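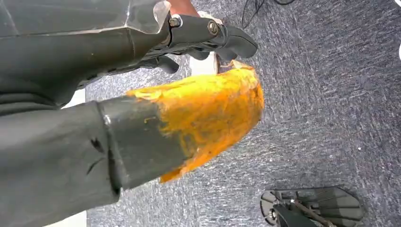
June 15, 2019

Up early and made porridge, which stuck to the pot. Rain on and off until noon, so the laundry stayed in the basket and I got on with the hall cupboard instead. I had put that off since April.

Most of what was in there was paint. The tins from the Tivton house had skinned over and went straight into the box for the depot. The roller trays can stay. I kept one brush and threw out the rest, as the bristles had gone hard and I am never going to soak them. Under the trays was the receipt for the hall carpet, 409 dollars, which I had told Karthik we never got. I put it on the fridge where he will see it.

Karthik Sultana came by at lunch to give back the long ladder. He stayed for soup and told me about the flat in Callent. They want 300 a week for it and there is no bath. He has not decided. I said the bus is good out that way, but the kitchen would bother me. He took home the spare kettle and the blue curtains, so that is two more things out of the cupboard.

Afternoon, drove to the hardware store on Pettigrew Street for shelf brackets. They only had white. I wanted grey to match the ones already up, but I bought the white ones and will paint them. Got a bag of screws as well, and a new washer for the laundry tap. The tap still drips. I had the wrong size spanner and gave up after a while.

Put up one shelf before tea. It is level. The second has to wait because the wall is crumbly on that side and I will need the longer plugs. Vacuumed the cupboard floor and put the boots back in, with the umbrellas on the hook behind the door.

Tea was eggs and the last of the silverbeet. Rang Mum, who has a cold and didn't want to talk long. She asked for the recipe for the lemon slice again, so I copied it out and put it in an envelope.

To do tomorrow: longer plugs, stamps, tins to the depot before it shuts, wash the grey jumper by hand. Bed at ten.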